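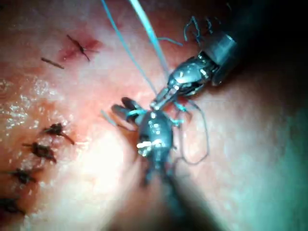 Workshop Tips: Thread and Knot Notes from the Vorodthorpe Open Day

Posted 1 Dec 2018 by Lutz Sperling

The September open day at Gestell's Vorodthorpe site included a suturing demonstration on a two-instrument robot. Wichai Luangrath operated it and Amnuay Ongart took questions. I repair canvas covers and leather bags, and I went for the thread handling. These are the points I wrote down and have since tried at the bench.

Interrupted stitches. Each stitch is tied and trimmed on its own. If one fails, the rest hold. On a torn canvas cover this beats a running stitch wherever the load is uneven. It takes longer and uses more thread.

Knot position. Set every knot to one side of the tear. A knot sitting on the join wears first and keeps the edges from meeting. Pull the knot over before the second throw locks it.

Tails. Leave short tails on slick thread. Monofilament cut flush at the knot will work loose. I leave 5 mm on fishing line and less on waxed linen.

Pull from both ends. Hold one end in each tool and draw them apart across the tear, low and level with the surface. Lifting the thread while tightening tips the knot up and leaves slack under it.
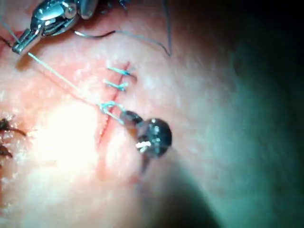
Tension. Stop when the edges touch. A small pucker is acceptable in soft material. In leather a pucker means the thread will cut through at the hole, so back off and retie.

Gripping. Grip thread only near the end that will be trimmed away. Serrated pliers crush monofilament, and the crushed spot is where it breaks. Chalerm Srisuk, at the next table, recommended smoothing the jaws with 2000 grit paper. I did this to an old pair of needle-nose pliers, starting at 300, and it took one evening.

Two tools in a small space. Wichai brought the second tool in from a different side so the shafts did not cross. The same applies to two pairs of pliers inside a bag. Clamp the bag so you can reach it from the top and from one end.

Light. A single lamp aimed straight down washes out pale material and hides the holes. Move it off to the side. I use a clip lamp set low.

Practice material. Amnuay suggested scrap foam with a slit cut in it. Lino Pellegrini tied 86 knots in a bath sponge before he was satisfied with them. Closed-cell foam holds up better.

Thread from Sombatkul is what I have on the shelf. The Vivex spool I tried kept its coil and needed a warm water soak before use.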